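カテゴリ:収納・おもちゃまわり > 使ってよかったもの
キーワードを入力 検索
2025年6月1日 文:Moushumi Sultana

うちのおままごと道具の収納、結局いちばん長く続いているのがクッキーの空き容器なんです。緑色の、プラスチックの四角いやつ。「甄好曲奇」と書いてあって、味はココナッツミルク。中身は5月のうちに家族でぺろっと食べてしまいました(私が半分以上食べた気がします)。

それまではKodwoodのふた付きボックスを使っていました。見た目はすごく好きだったんですよ。でもふたを開けるのが面倒らしくて、子どもはだいたいふたの上におもちゃを積んで終わり。次に買ったStevleyの布バスケットは、軽いけれどすぐくたっとなって、底のほうの小物が行方不明に。148円で買った仕切り板も入れてみたけど、三日で外しました。

で、この容器です。口が広くて、ぽいぽい放り込めるのがとにかく楽!前の面がまっすぐなので棚の中でもおさまりがいいし、ラベルのクッキーの絵がまたおいしそうで、はがす気になれません。

入れているのは、黄色いおなべ、ピンクのカプセルみたいなボール、ヒトデ、紫のぶどうなど。ぶどうは緑の軸がついていて、うちでは一番人気です。八百屋さんごっこでもレストランごっこでも必ず出てきます。

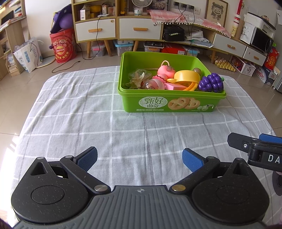
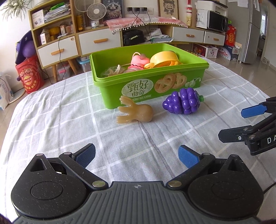

緑のクッキー容器と紫のぶどう。1枚目のぶどうは容器のふちの上、2枚目は容器の手前です。

2枚目でぶどうと並んでいるのは、ゴムのおもちゃの手。指をぱっと広げた形で、ちょっと透けています。友だちのBiancaは最初に見たとき「うわっ」と声を出していましたが、子どもたちには大うけでした。

下に敷いているのは格子柄のテーブルクロスで、白とグレー。しわは寄りますが、気にせず毎日使っています。後ろの白い引き出しの棚は、オレンジがかった木の取っ手が気に入って選びました。上のほうは書類やら箱やらで、おもちゃほど片づいていません……。

使ってみて気になったところも書いておきますね。

・細かいものは底に沈みます。うちは小さいものだけGundentのチャック袋に分けてから入れています。
・欲ばって山盛りにすると、やっぱり下のものが取りにくい。ふちから少し出るくらいでやめておくのがよさそう。
・持ち手がほしい人は別のものを。私は両手で抱えて運んでいます。

お手入れは、ぬるま湯に台所用洗剤を少し入れて洗って、さかさにして乾かすだけ。中のおもちゃも布でふくついでに、もう遊んでいないものを抜いています。先週はピースの足りないパズルを7個ぶん処分しました。よくためていたものです。

同じような大きさの収納ケースを買うなら、Voicuの角型が近いと思います。近所のお店では1033円でした。しっかりした作りだし、色もきれいなのですが、クッキーはついてきません。私はたぶん次も食べるほうを選びます。今度は別の味で、お絵かき道具用にもうひとつほしいなあ。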